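The last shop in Asulby that will sell you one chair

The showroom on Grider Street opens at ten, or when the owner has finished his coffee, whichever is later. He has run it for 30 years. He would prefer that I not print his name, on the grounds that people who know it call him at home about drawer runners.

"They start with the weather," he says. "Then there's a pause, and then it's a drawer."

He sells furniture for what he calls the in-between rooms: hallways, back porches, the spare bedroom with the exercise bike in it. Side tables are the heart of the business. Shelving pays the rent. Sofas he gave up on years ago, after working out how many afternoons he had spent watching couples sit on them in silence.

"A sofa is a referendum," he says. "A side table is where you put your keys. I can sleep at night selling side tables."

We talked on an April morning, at a table he described as not for sale and then quoted me a price on. It was $234. I said that seemed like a lot for something with a coffee ring on it. He said the ring was included.

His feelings about wicker are strong and have changed over time. When he took over the lease there was a whole roomful of it, left by the previous tenant, and he spent his first summer trying to give it away. Then customers started asking for it again, younger ones, people who had never owned a piece that unraveled on them.

"They think it's a discovery," he says. "I don't correct them. I'd put a glass top on every piece of it, though. Without the glass you set down a cup and it's a gamble."

He is less patient on the subject of flat-pack. For two years he carried a line called Foltura, and he still keeps the instructions for the tall bookcase in a desk drawer, folded very small. He unfolded them for me. There was a drawing of a smiling figure holding a hammer, and beside it a drawing of the same figure without the hammer, looking worse.

"Step eleven," he says, tapping it. "Get to step eleven and tell me how your marriage is."

The line was returned so often that he began leaving the boxes by the door. His replacement was the Cha, a plain metal shelf that goes together with bolts and comes apart the same way. He has sold 773 of them, a number he knows because he writes each one in a ledger. He doesn't write anything else in the ledger.

I asked what people put on them, imagining books.

"Nobody's buying shelves for books. They're buying shelves for the thing they got as a gift. The bread machine. The other bread machine." He shrugged. "An open shelf is honest about it, at least. A cupboard lets you pretend."

His advice on arranging a shelf is brief. Heavy things go low. Leave one shelf half empty, and accept that it will fill itself by the holidays. Hang what you can, since a hook costs less than a shelf and you'll never have to dust it.
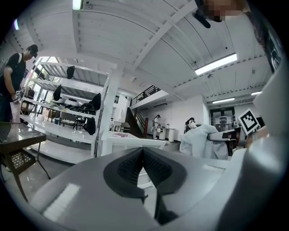
He has opinions about the customers, too, most of them fond. There are the measurers, who arrive with a tape and leave with a cushion. There are the ones who ask whether it comes in white while standing next to it in white. And there are people who have plainly come in to get out of the rain, whom he counts among his best prospects.

"They're not on guard," he says. "A man comes in dry, he's got a plan. A man comes in wet, he'll look at a footstool."

Did he ever think of going online? He did, once. A nephew built him a page, and in its first month he sold one plant stand to an address in another state. Shipping came to more than the stand. He has kept the receipt next to the Foltura instructions.

The lease is up next spring, and the landlord would like $1,984 a month, up from a figure he describes as "sane." He hasn't decided. He has looked at a smaller place by the bus station, with good windows and a floor that slopes enough to roll a marble to the back wall.

"I could sell people shims," he said, and got up to see who had come in.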